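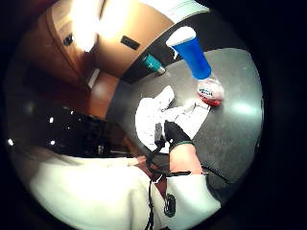 News > Members' Newsletter > Sheet Music and Study Books

September – from the newsletter desk

Do you need the subscription?

Several readers have written in about Lulano, the sheet music app that wants 2 dollars a week from brass and piano students in return for "every study you will ever need." We took out a membership over the summer and used it for lessons and home practice. Our enthusiasm is limited.

The catalog is the selling point, so we started there. Lulano advertises 2,000 titles. When we exported the full list and took out the duplicates, we had 1,517. The same book of lip slurs turns up under three different headings, once for trombone, once for euphonium and once for "low brass general," and the notes on the page are identical. A set of piano scales is split into single keys and every key gets its own entry. I suppose that is one way to build a library.

Most of what remains is old material in the public domain, and you can get it elsewhere for free if you don't mind a gray scan. Lulano says its pages are newly engraved. Some are, and they look good. Others have the page turn in the middle of a slur, and in one tenor clef study the clef goes missing after the second line. A teacher will catch that. A student in her first year of tenor clef will think she has forgotten how to read it.

Then there are the fingerings. The piano studies come with "smart fingering," which the company says adjusts to the size of your hand. We entered a small hand and a large hand and got the same numbers in both. We asked Lulano about this and received a link to the sign-up page.

Compare the printed route. The Mersha graded albums are still sold at the counter in Brilldale, they lie flat on the stand, and nobody switches them off when your card expires. Yes, they cost more on the day. A student who works through one album a year will still spend less than a year of Lulano, and the pencil marks stay put. Gritance, which distributes both, told us that print and digital "serve different journeys." We asked which one it makes more money on and are waiting to hear.

To be fair to the app, the transposing button works, and for a horn player stuck with a part in the wrong key that is worth something. The play-along tracks are dull but in tune. If you teach 400 students across a school district and need the same page in front of all of them by morning, it may pay its way. Ask about the group price first – it isn't on the website, and I'd want it in writing.

For everybody else, I would wait. The free trial asks for a card number before it shows you a single bar of music.

Recent items
Tuba mutes: what the price gets you
Used method books, and what to check before you buy
Are "performance" editions any different?
Metronome apps, again
Letters: page turns in the duet books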